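ok thread time. We finally have a result on the laundry project that I feel fine saying out loud, so let me ramble about it for a bit. (1/many)

Quick background for anyone who followed me for the bread posts: I work on getting robot arms to tidy up living rooms. Clothes off the couch, clothes into the basket, that kind of thing. Small team, it's me, Ilse Van Wijk, Siebe Nijs, and Teun Verstraete when his thesis lets him out.

The policy we train is called Torkell. It watches through a wrist camera, and it learns from people moving the arm through the task by hand. Pretty standard imitation learning setup, nothing exotic in the network at all.

What was bugging us all spring: Torkell was great at the first garment and then got worse and worse. Shirt one, lovely. Shirt two, ok. By the third it would hover over the basket, open, close, open again, and wander off toward the wall like it had an appointment.

We blamed everything. Lighting. The cable. Siebe blamed me, for a whole Thursday, because I had done most of the demos and he thinks I move "like someone icing a cake." (I do. It's a good technique!)

So we went back through the failed runs and looked at where the arm was when things started to go wrong. Nearly always the same place — right over the basket, just after letting go.

If you think about it from the policy's side that spot is awful. The camera is full of basket. The couch is off to one side or gone completely. And the picture when you arrive with a shirt looks a whole lot like the picture when you're leaving without one.
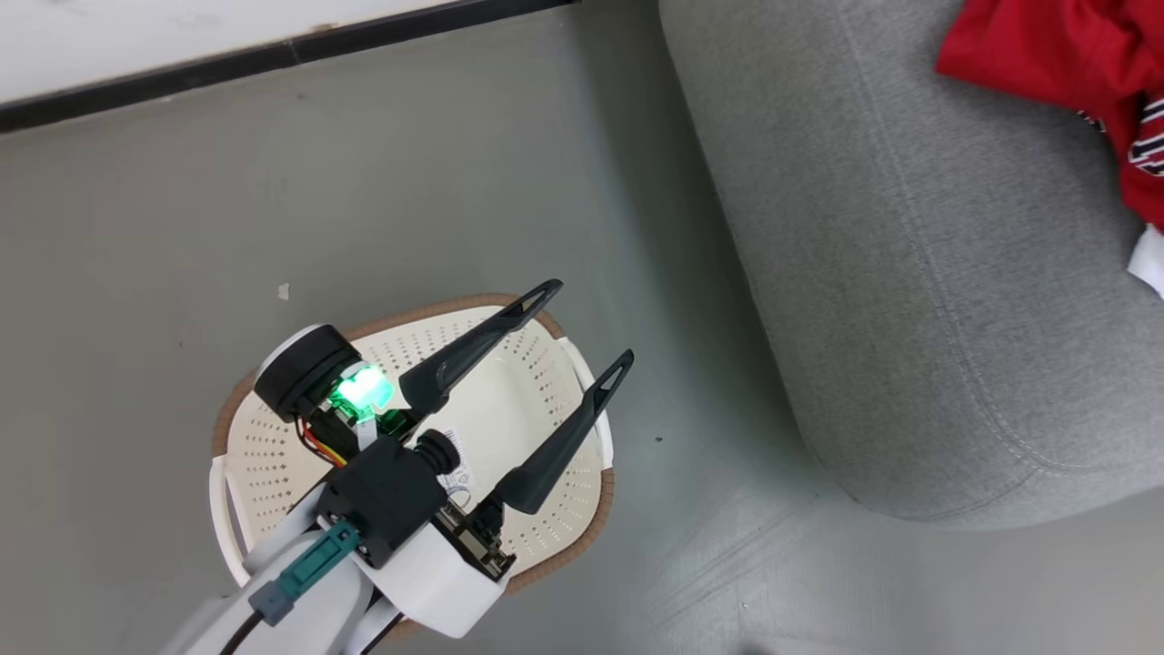 Over the basket, fingers open, couch off to the right with the red one still on it.

Look at how much of the basket the wrist itself blocks from up there. You're making a decision about what to do next with half the evidence hidden behind your own hand.

The obvious fix is memory. Give it the last few seconds and let it work out that it just dropped something. We tried that first. It helped in the lab and fell apart the moment a demo had a pause in it, and people pause ALL the time. They scratch their nose. They look at the couch and think.

It had learned that "I've been still for a while" means "I should stay still." Anyone who has read the older imitation papers is nodding right now, yes, I know, we walked straight into it.

Then Ilse had the idea that ended up being the result. Leave the network alone and change how we collect the demos. Start a bunch of them from the bad spot.

So: put the arm over the basket, open, nothing held. Hit record. The person's only job is to get it from there back to a garment on the couch and stop. No drop, no full cycle. We call them "exit demos" because nobody came up with a better name before the slides were due.

We collected 40 of those. That's it. They're short too, so it was one afternoon plus snacks. Teun's sister Riet came in and did a good chunk of them, and she had never touched the arm before, and hers were cleaner than mine. Siebe has brought this up more than once.

Same network, same training recipe, old demos plus the exits. Then we ran the test we'd been failing since forever: 5 garments on the couch, one basket, hands off.

Old Torkell typically got 2 in before it drifted. With the exit demos it got all 5, and it kept doing that when we moved the basket or swapped the clothes for ones it hadn't seen. I made a noise. Ilse asked me not to make it again.

The part I find most interesting: we also tried adding the same amount of recording time as plain full-cycle demos. Barely moved. So more data on its own wasn't doing the work, it mattered where the data started.

Stuff that still doesn't work, so that nobody DMs me about it: small things. Socks are a nightmare. If a small item lands on the basket's edge and falls out, the policy has no concept of that and carries on to the next shirt, perfectly happy.

It also can't tell when it's done. Clear the couch and it goes looking for more, and it gets weirdly interested in the seams on the cushions. We want a proper "finished" signal and right now we have me, pressing a button.

And this is all one arm and one couch. Gijs Prins over in the Saltdale lab has offered to run the same recipe on their setup in August, with their people doing the demos, and I'm a lot more curious about that than about squeezing our own numbers.

A few people asked last time whether you can do this if you already have a policy trained and don't want to start over. We only tried retraining from scratch. Teun has a fine-tuning run going as I type this, I'll add it to the thread when it finishes.

If you're doing anything with repeated pick and place, my cheap advice is to go find the spot where your robot dithers and record ten people leaving it. Write-up is coming once Ilse is done arguing with my figures. Going to go fold my own laundry now, by hand, like a peasant.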